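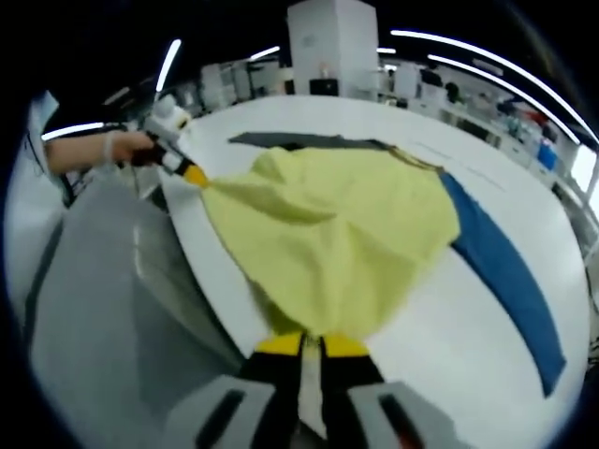 Notes for session 6: The fault in the folding work, and how we nearly missed it

Before we start, a quick word about the reading. The Rudd chapter is still worth doing, but you can skip the bit on motor sizing. We won't touch it this term.

Right, so today I want to talk about a failure I was partly to blame for, which makes it easier to be frank about it. Some of you have met the garment folding project at Nurnmont. People fold clothes on a table using hand-held grippers, each gripper records what it sees and how far its fingers are open, and those recordings are used to teach a pair of robot arms to do the same job. We had 1018 recordings by December and I was feeling rather pleased with myself.

Then we put the trained arms on a long-sleeved top and they let go of it. Over and over! The arm would come down nicely, close on the sleeve, lift, and then the fingers would open in mid-air and the sleeve would flop back on the table. On one run it opened while the other arm was pulling the opposite way, and the second arm swung wide and stopped a hand's width from Marjorie Greenwood, who had leaned in to straighten the collar. She wasn't hurt. She was quite cross, and she had every right to be.

What we thought it was

My first guess was the arms. I spent two days on them. I checked the finger pads for wear, I swapped a cable, I turned the grip force up to 80 per cent of its limit (please don't do this as a first step, I'll come back to it). The fabric slipped less and the fingers still opened. Looking back, that ought to have told me something. Slipping and opening are different faults. If cloth slides out from between closed fingers, you look at grip. If the fingers part, something has told them to part, and you look at where the command came from.

Marjorie went and looked at the recordings. I had only ever watched the video from them, and the video was lovely. She plotted the finger opening on its own, with no pictures to distract her, and found that in 391 of the recordings the number jumped. The person's fingers stayed shut on the cloth, you could see it plain as day, and the log said they had sprung open and closed again. 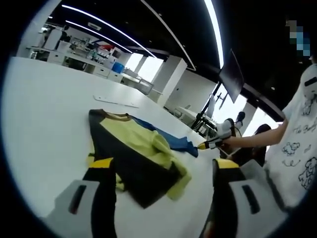
Figure 2. Folding a long-sleeved top, with a second gripper near the blue sleeve.

What it was

The opening is worked out from a small sensor that gives a count from zero up to 2000. On one batch of grippers the zero had been set with the fingers slightly apart. Squeeze them fully shut and the count went below zero, and the software (Brumine, the version we were on then) didn't know what to do with a number below zero, so it wrapped round to the top of the range. Fully shut was being written down as fully open.

Thick cloth kept the fingers a little way apart, so it never showed up there. Thin cloth let them close all the way. A fold with thick towels looked perfect in the log and a fold with a thin sleeve was full of nonsense. We had checked our data on towels.

So the arms had done a good job of learning what we gave them. They'd learned that when you have a firm hold of something thin, you open your hand.

The safety side

I'd like you to think about this part before the seminar, as it's what the written question will be on.

We had two things protecting Marjorie. One was a rule that you don't reach over the table while the arms are live. The other was a speed limit. She broke the rule, and I'd watched people break it all week and said nothing, me included. It's a very natural thing to do, you see a crooked collar and your hand goes out. The speed limit did its work, although I had just turned the grip force up, and a tighter grip on one side meant a bigger jerk when the other side let go. My attempt at a repair had made the fault worse for anybody standing near it.

At Terkumberg they've fitted a light curtain along the table edge and the arms stop if you cross it. It's annoying and it goes off when someone's cuff dangles. I'd still have it.

What we changed

The zero is now set with the fingers squeezed fully shut, at the start of every day, by whoever is recording. Anything that jumps from one end of the range to the other between two readings gets flagged and left out of training until a person has looked at it. We test on the thinnest fabric first. And grip force can't be changed while chasing a fault unless a second person signs for it – that one was my own suggestion, so you can imagine.

For next time

Bring the finger-opening plot from your own practical, on paper please, and mark on it any place where you can't explain the line. Pairs are fine. If your plot has no odd places at all, bring the raw file too, and we'll go through it together.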